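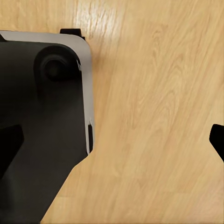

Department of Furniture and Interior Products

Chapter 4
Upholstery Coverings for Seating

4.1 Scope of the chapter

A seat covering is the outer layer of an upholstered product. It carries the load of the user into the foam, resists wear at the points of contact, and largely determines how the product is cleaned. Chapter 3 dealt with frames and joints. The present chapter deals with the three groups of covering most often specified for seating in homes and small offices: woven textiles, leather, and coated fabrics.

Coated fabrics receive the most space. They are sold under many trade terms, and the terms are used loosely. In this book a coated fabric is a textile backing with a continuous layer of polymer on its face. The polymer is usually polyvinyl chloride (PVC) or polyurethane (PU). The backing may be knitted, woven, or nonwoven, and it governs stretch and tear strength to a greater degree than most buyers expect.

4.2 Terms used

Face: the side of the covering that is exposed in use.
Backing: the textile layer that carries the polymer.
Hand: the feel of the covering when it is bent or pressed between the fingers.
Delamination: separation of the face layer from the backing.
Railroading: cutting a covering so that the length of the roll runs across the width of the seat.

Students should learn these terms before reading Section 4.5, where they are used without further definition.
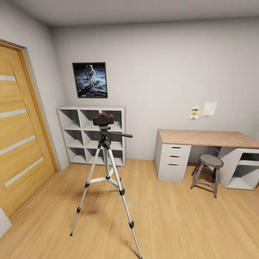
Reading time: 4 minutes

4.3 Selecting a covering

Selection begins with the conditions of use. A dining chair is occupied for short periods and is exposed to food and grease. A desk chair is occupied for hours at a time, and the front edge of the seat is rubbed each time the user sits or stands. A covering that performs well on the first may fail early on the second.

Heat and moisture also matter. Some polyurethane coatings break down through hydrolysis, a reaction with water that proceeds faster in warm, humid rooms. The damage often appears as fine surface cracks, followed by peeling. PVC is less affected by moisture but may stiffen as plasticizer is lost from the coating. Leather tolerates moderate humidity but dries out near radiators and in direct sun.

Color should be judged on a sample large enough to cover the seat. Small swatches mislead - a dark covering on a card seldom looks the same when stretched over a curved edge. Where several chairs are to stand together, all coverings should be cut from one dye lot.

4.4 Case for study: the Mistel side chair

The Mistel is an armless side chair made by the Kudeseck workshop at Brorncombe. It has a padded seat and a padded back, each covered separately. Nighat Magsi, who prepared the cutting plan, laid the back panels lengthwise on the roll and railroaded the seat panels. The plan reduced waste but placed the direction of greatest stretch differently on the two parts.

On the first production run of 164 chairs, the seat panels pulled tight at the front corners while the back panels lay flat. Hannelore Rieger reviewed the run and proposed 2 changes: a knitted backing with more even stretch, and a wider allowance at the front corners. The covering itself, a matte PU sold as Roy, was kept. The cutting plan is reproduced at the end of the chapter and is needed for Exercises 3 and 4.

4.5 Wear at the seat edge

Wear at the front edge has a mechanical cause. As the user sits, the foam compresses and the covering is drawn inward and down. The face is then under tension at the same place where clothing slides across it. Repeated flexing under tension opens small cracks in the coating, and the sliding contact widens them.

A larger edge radius lowers the tension. A softer foam wrap over the edge spreads the load, although it also lets the covering wrinkle if the cut is too generous. The next section sets out how the allowance is calculated from foam thickness, edge radius, and the stretch of the backing.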